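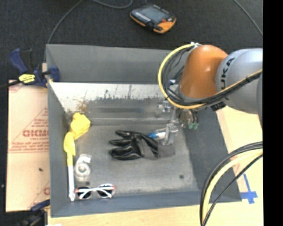 Relatório de projeto — Ensino de tarefas de recolha por teleoperação

Unidade curricular de Robótica Industrial
Grupo 6, orientação de Beryl Blackburn

1. Objetivo

O projeto consistiu em ensinar um braço KUKA a retirar objetos variados de uma caixa, usando apenas demonstrações conduzidas por uma pessoa. A tarefa recebeu o nome interno de Sutach. Não foram usados modelos tridimensionais dos objetos.

2. Montagem

A caixa cinzenta está sobre um tampo de madeira clara, com um grampo apertado na parede esquerda. O braço entra pela direita, com a garra virada para baixo. Marcámos uma cruz com fita azul no tampo, que serve de referência para a posição inicial. A consola do robô fica no chão, atrás da caixa.

Os objetos foram escolhidos por serem difíceis de agarrar de formas diferentes: uma luva de trabalho preta e cinzenta, uns óculos de sol de armação branca, um utensílio comprido de cabo branco e uma peça em forma de 6, entre outros. A luva é o único objeto mole deste conjunto.

3. Recolha das demonstrações

Começámos pela condução manual do braço. Foi abandonada ao fim de 117 demonstrações, porque a mão do operador tapava os objetos à câmara. Passámos então ao controlo remoto, com o programa Pestard, e gravámos mais 500 demonstrações durante outubro. Cada operador fazia no máximo uma hora seguida.

Uma demonstração começa com a garra acima da caixa e termina quando o objeto é largado no tabuleiro de saída. As tentativas falhadas também foram guardadas, com etiqueta própria. Depois de cortadas as pausas, ficaram 3.591 segmentos de movimento.

4. Dificuldades

A luva deu mais trabalho do que o resto. Quando fica estendida no fundo, a garra tem de descer quase até tocar na caixa, e alguns operadores preferiam pegar pelo punho — outros pelos dedos. Acabámos por fixar o punho como regra. Os óculos encostados ao canto também obrigam a rodar a garra antes da descida.

Os cabos do braço fazem uma volta larga junto à articulação laranja. Reduzimos a rotação permitida no último eixo para não os esticar.

5. Trabalho por fazer

Falta treinar com as duas séries separadas e repetir as gravações da peça em forma de 6, que ficaram com a etiqueta errada na primeira semana.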